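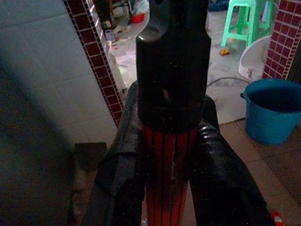 Sourdough through a hot summer: what's everyone doing?

Started by magpie_flat
Wednesday, January 3, 2018

Happy new year, bread people! It hit 38 in my kitchen yesterday and my dough went from sleepy to soup while I was hanging out the washing. I've been baking the same loaf since June (625 g of flour, mostly white with a handful of wholemeal) and it behaved beautifully all winter. Overnight on the bench, shape before work, in the oven when I got home. Easy.

Now it's flat as a thong. Tastes amazing, mind you, really tangy, and the kids demolished it with apricot jam, but I'd love some height back. What are you all changing for the heat? Less starter? Colder water? Giving up and making flatbread until March?

Reply from podley_baker
Less starter, every time. I drop mine to a spoonful in summer and it still doubles in five hours. Flour from the Podley mill too, if you can get it, it's lovely and strong and it forgives a lot.

Reply from Drurumeck
I'd go the other way. Keep the starter the same and cut the time. A tiny bit of starter left for ages in a hot room gets very sour and the dough goes slack on you. I do three hours at the moment and then straight into the fridge.

Reply from podley_baker
Three hours?? Mine would be a brick at three hours.

Reply from Drurumeck
How warm is your house, though? You're down near the coast, aren't you? I'm inland and we don't get the sea breeze. It was 31 in here at ten last night.

Reply from podley_baker
Fair enough, we're at 24 or so with the windows open. I still reckon the small spoonful is better for anyone who works, because you can't always be home at the three hour mark.

Reply from Jeptoo Mwakyusa
Ooh, my favourite topic! I've baked through nine summers up here and the thing that made the biggest difference was iced water. Proper ice cubes in the jug, stir till they're nearly gone, then weigh it out. My dough starts off at 22 even on a shocker of a day, and then I've got a decent bit of the morning before it takes off.

Also, magpie_flat, when you say it went to soup, was it bubbly and jiggly soup or just wet? If it was full of bubbles and smelled like beer it had simply gone too long. If it was wet and flat with hardly any bubbles, that's a different problem and I'd be looking at the flour.

Reply from magpie_flat
Bubbly and beery! Definitely beery. My husband asked if I'd spilled something.

Reply from Jeptoo Mwakyusa
Then it's over-fermented and you've got nothing wrong with your starter at all. Ice in the water, and pop it in an esky with a cold pack if you have to go out. You'll be thrilled with it.

Reply from tin_loaf_terry
Or use a tin. Everyone on this board is so keen on the round ones, but a loaf tin holds up a soft dough and you get sandwiches out of it. I haven't shaped a round loaf since 2014.

Reply from Drurumeck
A tin hides the problem, Terry. The crumb will still be gummy if it's gone over.

Reply from tin_loaf_terry
Mine isn't gummy. 1167 posts on this board and I have never had a complaint about my crumb.

Reply from quietcrust
Love a tin loaf, and I love a round one as well. Can I ask about the fridge part? I tried leaving shaped dough in there overnight and it stuck to the basket so badly I had to peel it off with a spatula. Rice flour? Tea towel? I'm using an old colander.

Reply from Jeptoo Mwakyusa
Rice flour, and plenty of it! Half rice, half plain, rubbed well into the cloth. A linen tea towel is better than a fluffy one. A colander is perfect, the air gets in and the outside dries a little.

Reply from podley_baker
Agree with Jeptoo on the rice flour. I'd skip the plain and use it straight.

Reply from magpie_flat
Update! Did the ice water this morning, kept my starter the same (sorry podley_baker), four hours on the laundry floor where the tiles are cool, then into the fridge. Baked it just now with the lid on for 25 minutes and off for 20. It's got a proper ear on it!! Best one since spring. I'm waiting for it to cool and it's killing me.

Trying the spoonful method on the weekend so I can compare them fairly.

Reply from podley_baker
Ha, good on you. Put it in before bed and tell us what you get. And eat the crust end warm, life's short.

Reply from Drurumeck
Please don't cut it warm.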